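Sección 4. Preparar y realizar la demostración de doblado de ropa

Esta sección es para las personas que atienden el puesto durante la jornada de puertas abiertas de Prekham. Supone que el equipo ya está instalado según la sección 3 y que el programa Cultivier está abierto en el ordenador del puesto. La primera demostración empieza a las 10 de la mañana y cada pase dura 19 minutos, con una pausa entre dos pases para ordenar la mesa.

4.1 Antes de la llegada de los visitantes

1. Limpie la mesa con un paño seco. No utilice alcohol ni productos con brillo, porque los reflejos molestan a las cámaras.
2. Encienda primero el armario de control y después los brazos. Espere hasta que Cultivier muestre el mensaje "Listo".
3. Compruebe que los cables de las muñecas tienen holgura suficiente para el giro completo.
4. Seleccione el programa "Doblado público". La velocidad de este programa está limitada al 30 por ciento y no se debe cambiar durante la visita.
5. Ejecute un ciclo completo sin prenda.

PRECAUCIÓN: Ninguna persona puede tener las manos encima de la mesa mientras el indicador de movimiento está activo. Esto vale también para el personal del puesto.

4.2 Colocación de la prenda

1. Elija una prenda de color liso y vivo. Las prendas con un dibujo grande pueden confundir la detección de los bordes; un dibujo pequeño y pálido no da problemas.
2. Extienda la prenda sobre la mesa, con el cuello en dirección contraria a los brazos.
3. Alise las arrugas grandes con la mano abierta. Las ondas suaves se pueden dejar.
4. Retírese detrás de la línea del suelo y pulse "Iniciar".

El programa dobla primero a lo largo y después a lo ancho. Entre las dos fases hay una parada corta, que es el mejor momento para explicar al público el trabajo de las dos manos.

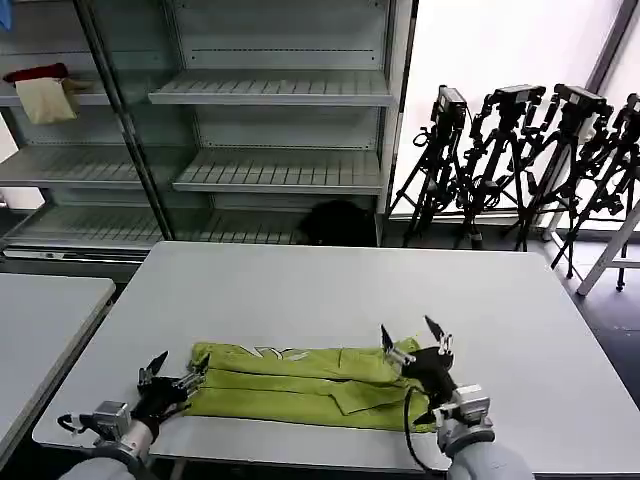 Figura 4-1. Prenda doblada a lo largo, junto al borde delantero de la mesa.

NOTA: Si la tira queda torcida, no la corrija con la mano durante la parada. Pulse "Pausa", espere el aviso sonoro y solo entonces acérquese a la mesa.

4.3 Recorrido del público

1. Forme grupos pequeños y sitúelos en el lado izquierdo del puesto. El lado de los trípodes queda cerrado - un golpe ligero en un trípode obliga a repetir la calibración, y esta operación no se puede hacer con público.
2. Presente el puesto con el texto de la tarjeta Comex. No es necesario aprenderlo de memoria.
3. Haga un ciclo completo sin hablar y otro con explicaciones.
4. Deje las preguntas para el final, con los brazos en posición de reposo.

Los visitantes preguntan con frecuencia cuántas veces ha trabajado el sistema. Puede responder que en los ensayos de Prekham se hicieron 2,544 ciclos, y que cada 1,000 ciclos se revisan las puntas de los dedos.

4.4 Vista de la muñeca en la pantalla

1. En Cultivier, abra el menú "Vistas" y active "Muñeca".
2. Envíe la imagen a la pantalla del público con el botón "Duplicar".
3. Cuando la pinza esté abierta junto a la tela, pulse "Congelar" para explicar la aproximación con calma.

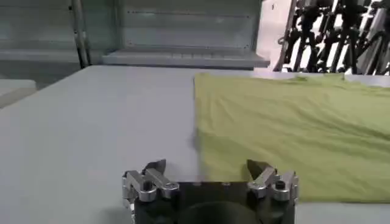
La función "Congelar" detiene solo la imagen y no detiene los brazos; explíquelo al público antes de usarla, para evitar un susto. Con la imagen fija es fácil mostrar cómo se prepara un agarre. Señale primero los dos dedos separados, con la mesa gris visible entre ellos, y después la punta derecha, que está encima de la esquina de la tela. Pregunte a los visitantes qué movimiento harían ellos a continuación. Para volver a la imagen en directo, pulse otra vez el mismo botón.

4.5 Fin de la demostración

1. Lleve los brazos a la posición de reposo.
2. Apague los brazos y después el armario de control, en este orden.
3. Doble y guarde las prendas en la estantería.
4. Anote las incidencias en la hoja Chien, también las pequeñas - por ejemplo, una prenda que cayó al suelo.

Para los mensajes de error, vea la sección 6.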